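Ilcombe robotics club is sorting scissors now (and I am hooked)

I stopped by the after-school robotics club at Ilcombe last week meaning to stay ten minutes, and I was still there when the lights in the hallway started going off. If you have a kid in the program you've probably heard the word "scissors" at dinner more than you'd like. Let me catch you up!

The club has been working since October on its entry for the Redaneck Challenge, the regional contest where student teams teach a pair of robot arms to do everyday chores. Last year our group did block stacking and finished in the middle of the pack. This year they went for desk cleanup, and the piece they're stuck into right now is getting scissors off the tabletop and into a tray. Sounds easy, right? I thought so too, until one of the students let me have a turn at driving the arms and I spent a good five minutes pushing a pair in a slow circle.

Jacobus Mokoena, who coaches the team, told me scissors are nasty because they're so flat. The gripper has to come in low and close on the handle, and if it's off by a hair it just taps the table — which makes a sound I can now recognize from two rooms away. The kids drive the arms by hand first and save each run, and then a program learns from all those runs. They have 1148 saved so far, and 168 of those are scissors alone.
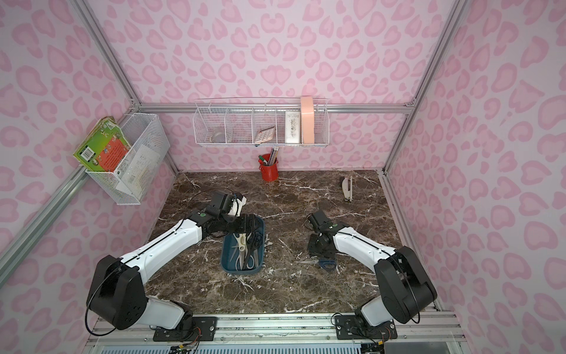
Page last changed: 15 Jan 2024

I have to say something about the pink leopard walls, because I love them. The students voted on the look of the station, and it wasn't close. The marble-look tabletop got in on the same ballot. Jacobus was hoping for plain gray, I think, but he took it well.

Four students are on the scissors crew, and they trade off between driving, resetting the table and keeping the log. The resetting is the part I didn't expect. Every run needs the scissors put down at a new angle, so somebody is always leaning in, giving a pair a little spin and leaning back out again. They argue about what counts as a fair angle. There is a rule sheet for this now, with amendments.

Next up is the stapler, and after that the pens, which everyone is dreading. The practice round is at Nuneck, against the Fedoruk team that beat us last year, and families are welcome to come and watch. Bring a snack, the rounds run long. If you'd like to ride along on the bus, let the club know by Friday so they can get a seat count in.

Ilcombe Robotics Club News | Contact the club | © 2024 | Back to top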